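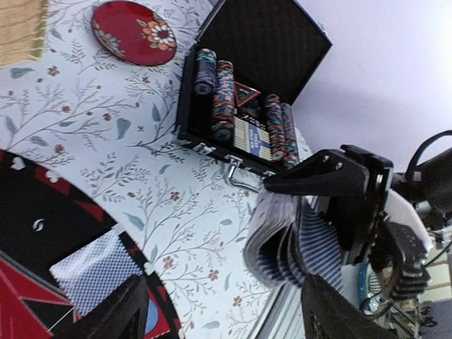 What Gets Played at Home: Card, Board and Table Games in Two Dandton Neighborhoods

Final report, Community Research Methods
Submitted 28th February

Introduction

I grew up in a house where the cards came out as soon as the dishes were dried. My grandmother dealt, my father complained about what he had been dealt, and whoever was youngest had to keep score on the back of an envelope. I assumed for a very long time that every house on the street was doing the same thing, and I was quite surprised, when I moved into the dorms, to meet people who had never been taught a single card game by anybody. One of my roommates learned rummy from a phone. Another knew a game I had never heard of, with a name he couldn't spell, and he swore that everyone in his town played it.

So when we were asked to choose a piece of everyday life and study it with the methods from this course, I wanted to know what people in Dandton play at home, who taught them, and whether the rules they use match the rules in the box. That last question was going to be a small side item on the questionnaire. It ended up taking over most of the report, and I hope the reader will forgive the lopsided shape of what follows.

I looked at two neighborhoods, Sangate and the streets behind the old Aoki department store, which people simply call Aoki even though the store has been closed for years. They sit on either side of the rail line. Sangate is mostly older houses with families who have stayed put for a long while. Aoki is mostly apartments, with plenty of people who arrived in the last few years, including a good many students and young couples. I picked them partly for that contrast and partly (I should be truthful in a methods course) for the fact that I could walk to both.

What other people have written

There is less to read on this subject than I expected. Plenty has been written about gambling, and plenty about children's street games, with those wonderful old collections of skipping rhymes and chasing games that I could happily have spent the whole semester on. The ordinary adult table game, played for matchsticks or for nothing, seems to fall between the two. The readings I found most useful were the ones on folklore, and in particular the idea that a thing passed from person to person by mouth will drift a little each time. We usually hear this said about songs and ghost stories. I went in wondering if it could be said about the rules of a card game, too.

How I did it

I delivered 1,000 questionnaires by hand, half in each neighborhood, with a return envelope tucked into each one. I got 471 back, which was far more than my instructor had told me to expect, and I would like to thank everyone who filled one in. Many people wrote in the margins. Some wrote on the back. One household stapled on an extra sheet with a full description of how they play dominoes at New Year, complete with a diagram, and then a second diagram correcting the first.

The form asked what games were played in the house, how often, with whom, who taught the person answering, and if there were any "house rules." At the end there was a box to tick if the person was willing to talk to me. From those I chose 30 for longer conversations, trying for a fair spread of ages and an even split between the two neighborhoods. Most of the conversations took place at kitchen and dining tables. I took notes by hand and typed them up the same evening in Rorninent, the note-sorting program the library gives us, which let me tag each remark and pull up all the similar ones together. It crashed on me twice and I lost a page of notes on cribbage both times, so if cribbage seems thin in this report, that is the reason.

I did not record anybody. I had planned to, but in the trial run the person I was talking to kept glancing at the recorder and speaking in a very careful voice, and once I put it away she told me a marvelous story about a Parcheesi board being thrown out of a window.

What gets played

Card games came up more than anything else, in both neighborhoods and at all ages. After that the two places part ways. In Sangate the familiar board games held on strongly, often the very same copy the family had always had, with missing pieces replaced by buttons and bottle caps. In Aoki I heard much more about newer games with thick rule books, usually played with friends instead of relatives, and usually arranged in advance by text message. Dominoes were popular on both sides of the rail line.

Poker deserves a paragraph to itself, mainly for how people spoke about it. Several of the people I talked with were almost shy on the subject, and hurried to explain that no money changed hands, or only small change did, or that the winner was let off washing up. A few had nice sets of chips that had been given as wedding or birthday gifts, and they were fond of them as objects. Others had never owned chips and did very well with dried beans. One man told me that pinto beans are best and that lentils are a disaster if there is a fan on in the room.

When and with whom

Holidays and power outages were the two answers I heard again and again. People remember outages with real affection! I heard about one June storm from so many different households that I began to feel I had been there myself: the candles, the melting ice cream that had to be eaten, the long game of hearts with the neighbors from across the street who had never been inside the house before. Whether it was as long and as jolly as everyone says, I can't know. Memory is generous about this kind of evening, and I tried to keep that in mind as I wrote my notes.

Regular weekly games were less common, but the people who had them guarded them fiercely. A group of retired women in Sangate has played canasta together since their children were small. Several of them have moved out of the neighborhood since then and drive back for it. In Aoki, a young couple told me that they play one hand of gin every night to decide who walks the dog in the morning, and that they have kept the running score on the inside of a cupboard door through two leases.

Who teaches

Grandmothers, overwhelmingly, in the families I spoke with. I had half expected fathers, given how many old advertisements show a father holding up a hand of cards, but grandmothers came up so often that I made a separate tag for them in my notes. The usual story is a rainy afternoon, a visit that went on a bit, and a child who was underfoot. Older cousins came next, and the games cousins taught were generally the ones with slapping in them.

People who had learned from a screen or from a printed rule sheet described it very differently. They remembered the rules well but couldn't tell me much about the day. People who had learned from a relative could often tell me the room, the weather and what there was to eat, and then got the rules a little wrong — or at least different from the ones in the box.

House rules

I said at the start that this section took over, and I could have filled the report with it. Nearly everyone I talked to had a house rule, and a surprising number did not know it was one. They had grown up believing that this was simply how the game went, and found out otherwise at college, or at work, or (more than once) on a first visit to future in-laws.

I sorted the rules into loose groups. Some speed a game up, like ending it when the first player goes out instead of playing on to the last. Some soften it for children, like letting the smallest player take back a bad move. Some are about manners: no phones on the table, no coaching from behind someone's chair, whoever complains about the shuffle has to do the next one. And then there are rules with no purpose that anyone can name. A family in Sangate plays a version of crazy eights in which the jack of clubs must be put down with the left hand. The mother thought it came from her husband's side. The husband thought it came from hers.

This is where the folklore readings were a help to me. When I put the crazy eights rules from my conversations side by side, the Sangate versions resembled each other more than the Aoki ones did, which would fit with neighbors and cousins having played together for a long time. I want to be careful here. My group was small, and I asked about crazy eights more eagerly once I noticed the pattern, so I surely heard more about it for that reason.

What I would do differently

I would ask about language. Several families in Aoki play in one language and argue in another, and I had no question on the form that could catch that. I would also leave more room on the page for house rules, as people ran out of space and wrote up the sides. And I would try to sit in on a few games. Everything I have here is what people told me about playing, and I suspect that what they do when the cards are dealt is messier and probably more fun.

I would also like to go back to the households that didn't return a form. It may well be that people who love games answered and people who don't put the envelope in the recycling. My results can't say how common any of this is in Dandton as a whole, only what it is like among those who wanted to tell me.

The blank questionnaire, the list of tags and the collected crazy eights rules are in the appendix. The domino diagrams are included with the permission of the household, and the second one is the correct one.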